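Tape Wrap Standard Revised for Outdoor Lines

The wrap standard for exposed metal lines at the Zeltcombe site has been revised and takes effect in March. It covers handrails, bracket arms, conduit stubs and the short pipe runs between the Joren pump house and the east tanks. Buried pipe is still handled under the separate coating procedure, which has not changed.

The main change is to overlap. The old text allowed each turn to cover one quarter of the turn before it. The new text calls for half the tape width on every turn, with 2 full turns at the start and end of each run. Half overlap uses more tape, and the stores order has been raised to 655 rolls to match. Rolls past their shelf date should go back to the Geagea storeroom and should not be used for temporary work.

Surface preparation is now a hold point. Scale and loose paint come off with a wire brush, the metal is wiped with solvent, and the wrap starts only after the solvent has flashed off. Do not apply Juvia primer below 25 degrees Fahrenheit. If the primer skins over before the tape goes on, strip it and start again. A second coat over skinned primer does not bond well and tends to lift at the first freeze.

Tension is harder to specify. The tape should be pulled enough to lie flat but not enough to narrow visibly. Over-stretched tape shrinks back along its length and opens the laps. On tapered or uneven parts, cut shorter strips and work from the small end toward the large end. Finish with a cut, never a tear, and press the last turn down with no tension.

Closing bands go on at the ends of a run and wherever the profile changes. They are there to hold the edge of the wrap and do not count toward its thickness. A band placed over dirt or a raised edge should be removed and redone. 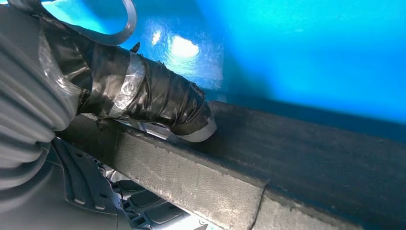

Inspection under the new standard is by eye and by hand, and the underside gets the same attention as the top. Defects are graded from 1 to 3, with grade 3 requiring a full rewrap. Wide silver bands over black tape can look secure while the wrap between them has creases, frayed edges along the top, or a small pointed flap standing up. Creases and frayed edges are grade 1, and a raised flap is grade 2. A glint of bare metal in the gap underneath is grade 3, however small it is. Completed inspection sheets go in the Joren tray by Friday.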